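Soltora @soltora_arm
I promised to write down how we show the bread task to the arm by remote control. It took me longer than I wanted, so please excuse the delay. A thread.

Soltora @soltora_arm
The task sounds very small. Take a slice of bread and put it in the wooden stand. A child can do it before breakfast. For the person who holds the controller it is a different matter, and I was quite bad at it for the first two weeks.

Soltora @soltora_arm
We record in the room at Nollness. The one who drives sits with the controller and moves the arm from start to finish. One complete run from the home position and back to it is called an episode. If the driver stops in the middle to scratch his nose, the nose is also in the episode.

Soltora @soltora_arm
Our goal for this task is 400 good episodes. For the whole kitchen set in the Kabbaj project it is 2,000. I write "good" because we throw away many of them, and I will explain which ones.

Soltora @soltora_arm
First kind we throw away: the driver hesitates. The gripper goes down, stops, goes up a little, goes down again. The slice arrives in the right place, and still the recording is poor. The model copies the hesitation very faithfully.

Soltora @soltora_arm
Second kind: the grip is too strong. Bread is soft, and the controller gives me almost no feeling of force. I close the gripper until I see the slice held, and then I must stop my finger. My finger always wants to go further.

Soltora @soltora_arm
The hardest moment is above the stand. The prongs are narrow and the slice must come down between them, not on top of them. From the driver's chair it is difficult to judge the depth – I lean my head left and right like a bird.

Soltora @soltora_arm
What helped me: come in high, stop all sideways movement, turn the wrist until the slice is lined up with the gap, and only then go down. One direction at a time. It looks stiff, but the recordings are easier to learn from than my elegant curves.

Soltora @soltora_arm
Somebody asked why we do not take the arm by hand and push it through the movement. We tried this for 2 days on another task. The hand of the person was in every camera view, and the model later waited for the hand. For simple reaching I still like this method very much.

Soltora @soltora_arm
We also leave other things on the table. The toy fruit, the plate and the box with foam blocks are not needed for the bread. We move them between episodes, so the policy does not learn that the banana marks the way.

Soltora @soltora_arm
About tired drivers: we change the person after every 4 blocks of recording. I used to think this was too careful. Then I looked at my own episodes from the end of a long afternoon, and I deleted most of them without a discussion.

Soltora @soltora_arm
Labels are written directly after the run, in one plain sentence. "Put the bread in the stand." We keep them in Tustis together with the joint data. If I wait until evening, I no longer remember which run had the strange start.

Soltora @soltora_arm
The slice just above the stand, with the toaster and the toy cabinet near it:

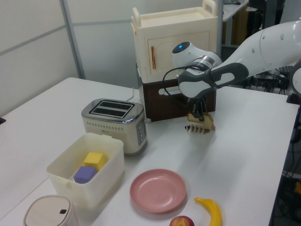 Thread last edited: January, 4:00 PM

Soltora @soltora_arm
At this height I check the wrist one more time before I go down. If you drive a similar arm and you have a better way to judge the depth, please write to me – I would like to rest my neck.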